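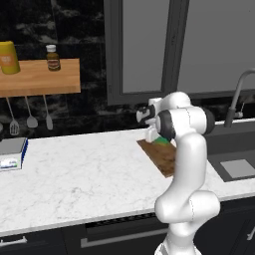 Brallville Home Cooks Club | Member Blogs

Blogs > Members > Beans and Soup

Recipes Meetups Seed Swap Newsletter Contact

My bean year (so far!)

12/08/2026

I've been threatening to write this one since March, and a few of you have asked when the bean post was coming, so get comfortable. It's long. I love beans and I have a lot to say about them!

Quick background if you joined after the spring meetup. I grew up on canned beans and thought they were fine. A little gray, a little salty, good in chili. Then I picked up a bag of dried ones at Abreu, the corner grocery by the bus station, mainly for the drawing of a rooster on the label. I cooked them on a rainy afternoon with half an onion and too much garlic, and I stood at the stove eating them out of the pot with a big spoon until there weren't enough left for dinner. I couldn't believe the broth. You throw that part away when it comes from a can, and here it was tasting like somebody had worked on it all day.

So that was it, I was gone. I went back to Abreu the next morning and bought one of everything on the bean shelf.

The first thing I learned is that age matters more than anything you do in the kitchen. Fresh dried beans (I know how that sounds) are from the last harvest or the one before. They cook evenly and they go creamy in the middle. Old ones can sit at a simmer all evening and still have that chalky bite, and for a long time I blamed my water, my pot and the weather before I thought to blame the bag. Buy from a place where the beans move. If there's dust on the package, leave it there.

The second thing is salt. I was told, as I think most of us were, that salting early makes the skins tough. I don't find that at all. I soak overnight in salted water, drain, cover with clean water and salt again, lightly, at the start. The skins come out softer if anything, and the beans taste seasoned all the way through. Acid is a different story. Tomatoes, vinegar, lemon, all of that waits until the beans are tender. I lost a very nice pot of white beans to an enthusiastic pour of tomato sauce and had to eat them as a sort of crunchy stew for two days.

Then there's altitude, which I'd never once thought about. Our town sits at 1,530 feet and my sister lives a good deal higher, and when I cooked the same beans at her house over the summer they took so much longer that we gave up and had eggs. They were wonderful at breakfast, though, on toast, with a fried egg left over from the panic. So don't trust anybody's times, including mine. Start tasting at 40 minutes and keep tasting. Try a few from different parts of the pot, and stop when they're all soft, even the stubborn ones at the bottom.

Now the Lirkach beans! I've been boring everyone with these. They came out of the club seed swap, in a plain envelope with only the name and "climbs, sow late" written on it. I planted 26 along the back fence and had more vine than I knew what to do with. The pods are flat and turn papery when they're ready, and the beans inside are small and cream colored with a rusty smudge by the eye. Shelling them is my favorite chore of the whole year. I sit on the step with a bowl and the radio and I don't want anyone to help me.

I wrote to Gualtiero Zanetti, who ran the swap table, to ask where they were from. He didn't know for certain. His aunt grew them, and she got hers from a neighbor who had moved away, and the spelling has probably changed every time somebody copied out an envelope. He did tell me how his aunt cooked them, which was worth much more to me. She put them in the oven in a covered pot, low, with sage and a whole head of garlic and plenty of oil, and left them alone until the house smelled right. I've made them that way four Sundays running. The tops get a bit of a crust and the ones underneath turn to butter.

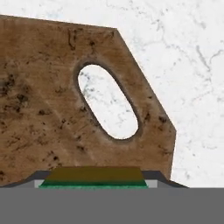

The other thing he passed along was the green sauce, and I want to put it down properly because I've been handing it out on scraps of paper and I'm sure every copy is different by now. He calls it Rokirico, and I haven't found that word anywhere else, so it may be a family name for it. A big bunch of parsley, leaves and the thinner stems, chopped by hand until it's fine but you can still tell what it was. A small clove of garlic mashed with salt. A spoonful of capers, rinsed and chopped. The soft middle of a slice of stale bread, soaked in vinegar and squeezed out. Then olive oil, stirred in until it slumps off the spoon. That's all. I tried it in the food processor and it came out bright and pasty and a little bitter, so I've gone back to the knife.

Make it in the morning if you can. By dinner the bread has drunk up the oil and the garlic has calmed down. It's wonderful on beans, obviously, but I've also had it on boiled potatoes, on cold chicken, and on a cracker while standing in front of the fridge at a time of night I won't mention.

A few odds and ends I keep getting asked about:

Baking soda. Only if your water is very hard, and then only a pinch. Too much and you get soap.

Freezing. Yes! Freeze them in their broth, flat in bags, and they thaw in the time it takes to boil pasta. I try to keep up to a dozen bags going and I never manage it, they get eaten.

Slow cooker. It works nicely for most beans, but red kidney beans need a proper hard boil on the stove first. Please don't skip that, undercooked kidney beans can make you really sick. I boil mine for a full half hour to be on the safe side.

Leftover broth. Cook your rice in it. Or poach an egg in it. Or heat it up in a mug with black pepper and drink it, which my family finds upsetting.

What I want to try next is bean soup with chestnuts, which I keep running into in old cookbooks and have never had in front of me. If you've made it, tell me whether the chestnuts go in whole. Half of the recipes mash them and half don't, and the two camps seem very sure of themselves.

I've also saved a jar of Lirkach for planting, and there's enough for sharing. I'll bring envelopes to the next swap. They want a tall support and warm soil, and they sulk if you put them in early (mine sat there doing nothing until the nights warmed up, then went over the fence in what felt like a weekend). If you'd rather eat them than grow them, I understand completely, but then you have to come to my place, and you have to bring bread.

Share 14 comments Older post Newer post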